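Call for Contributors: The Branow New Year Picture Album

Essays, memories, and old cartoons wanted for our winter issue

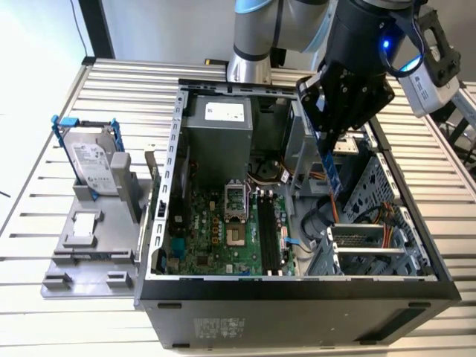 Every winter, when the lights are still up and the good cookies are mostly gone, we put together an album of New Year pictures and the stories that go with them. It began as a letter I mailed to a few friends who liked old magazines as much as I did, and it has grown into something I look forward to more than the holiday itself (don't tell my sister, who does all the cooking). The next one will be ready before long, and I would love for you to be in it.

The Branow is a small online journal about illustration, cartooning, and the printed page. We look at magazine covers, greeting cards, calendar art, gag cartoons, department store catalogs, and all the other pictures that used to come into the house with the mail. Most of our readers grew up with a stack of magazines next to somebody's armchair, and quite a few of them are a good deal younger and found their first stack at a yard sale. Both kinds are very welcome here, and they get along wonderfully in the letters section!

The theme this time is "The Morning After the Party." We have run plenty of pieces over the years on midnight itself, with the clocks and the paper hats and the fat little baby in his sash, and I still have a soft spot for that baby. But I have been thinking lately about the pictures that came next: January covers with snow shovels and unpaid bills, the cartoon husband looking for his other shoe, the tree out on the curb with a bit of tinsel still hanging on it. Artists seemed to loosen up once the big night was over, and some of the funniest and saddest drawings I know were printed in the second week of January, when I suppose the editors were still tired.

So what are we looking for? Mostly, we want short essays about one picture. Pick a drawing, a cover, a card, or an advertisement that has to do with the first days of a new year, and tell us about it. You might write about the artist, or how the thing was printed, or what was going on in the country when it came out, or just about the kitchen where you first saw it. I am fond of the kitchen kind myself. You don't need to be a scholar, and please don't write like one unless that is how you really talk.

We would also be glad to have:

Family memories connected to a calendar, card, or magazine that your people kept. If it hung on the inside of a cellar door for years, I want to know which cellar.

Original cartoons or drawings on the theme, in black and white or in color. Pencil is fine. So is ballpoint, if you are good at it.

Notes on lesser-known illustrators whose work deserves another look. If all you have is a signature in the corner and a hunch, send it anyway and our readers will very likely take it from there.

Please keep essays to a length a person could read over one cup of coffee. I won't set a word count, because every time I do I get letters from people who are four words over and very worried. You may send up to 6 pieces, though I would ask you to put your favorite on top. If you are writing about a picture, include a clear scan or photograph of it, and tell us where it was published and when, as best you know. We check permissions ourselves before we print anything, and now and then we have to run an essay with a different picture, or with none. I'll always write to you first if that happens.

Now for the matter of money. We pay $50 for each essay or drawing we use, and contributors of family memories receive the same. It isn't a fortune, and I wish it were more, but it does get paid, and it gets paid when the piece is accepted so you aren't left waiting until spring. You keep the rights to your work. All we ask is that you let us keep it in the online album, and that you mention Branow if you print it somewhere else later on.

Besides contributors, we need 2 picture readers to help me go through what comes in. This is a paid job, though a small one, and it can be done from home over 4 weeks. Picture readers look at every submission, write a friendly line or so about each, and help me track down dates and signatures. You should have patience, a good eye for old print, and a kind way of saying no. Some knowledge of American magazine illustration from the middle of the last century would help a great deal, but I would sooner have somebody curious who will look things up. If this sounds like you, write me a letter about a picture you love and one you can't stand, and say which hours of the day you like to work. I don't need a résumé, though I'll read it if you send one.

Everything should reach us by 22/12/2025. Use the submission form on the Contribute page, and choose "Winter Album" or "Picture Reader" from the menu so your note lands in the right pile. If you don't have a scanner, say so in the message box and we'll work out another way. Several of our regulars send their things by ordinary mail, and I will happily give you the address.

I answer everyone, although in December I can be slow. If you haven't heard back from me and you're starting to wonder, please do write again. I won't think you a pest.

With warm wishes, and thanks to everybody who wrote in about the last album,

Wendell Lindgren
Editor, Branow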